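Moving the pantry, part two

Sep 1, 2018

We finished clearing out the old kitchen on Kavside Road. I had guessed four boxes for the pantry and it took 18, mostly because cans get heavy fast and I stopped filling each box at the halfway point. Zamfira Vasiliu lent me her cart, which saved my back on the stairs.

I went through the dates as I packed. Anything that ran out before March went in the trash. The flour and rice went into jars, and the spices rode in the car with me. If I did it over I would stop buying groceries a month ahead and eat down the shelves.
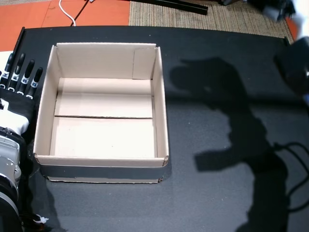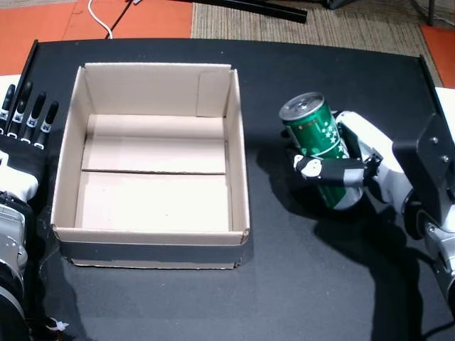
Should you pack full jars of oil or vinegar?
Only if the lid screws down tight. Put each one in its own plastic bag, stand it upright, and carry it in the car. Open bottles with a loose cork are better used up or given to a neighbor.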